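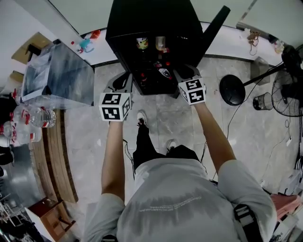 Eirini Kouris
Sorting out my late aunt's papers this week. Posting notes as I go in case anyone else has to do this.

Eirini Kouris
She kept everything by year. Phone bills, bus passes, seed catalogs. The oldest folder so far is from when she rented a room in Wodedwood and paid 75 a month for it.

Eirini Kouris
Bank statements: I called the bank before shredding anything. They want the last few years kept until the estate closes. Older ones can go. Your bank may say something different, so call.

Eirini Kouris
The letters are slower. I read one and then an hour is gone. I've started putting them all in one box without opening them and I'll read them in September.

Eirini Kouris
My cousin Sofia wants the recipes. They're on the backs of envelopes, mostly in pencil. I'm scanning those first because the pencil is fading.

Eirini Kouris
Scanner settings, for the person who asked: grayscale, 300 dpi, one file per envelope, both sides. I name each one with the dish and whatever I can read of the postmark.

Eirini Kouris
Total so far is 183 scans. Four of them are the same walnut cake with different amounts of sugar.

Eirini Kouris
Found the deed to the garden plot. It was inside a road atlas. Shake out the books before you donate them.

Eirini Kouris
Panagiotis Balaskas at the county office told me a copy of the deed is fine for the transfer as long as it's certified. The fee was less than I expected. Bring ID and the death certificate. They kept mine for a day and mailed it back.

Eirini Kouris
Two bags to the shredder, one box to Sofia, one box staying with me. The seed catalogs are going to the library in Adden if they want them. Waiting to hear back.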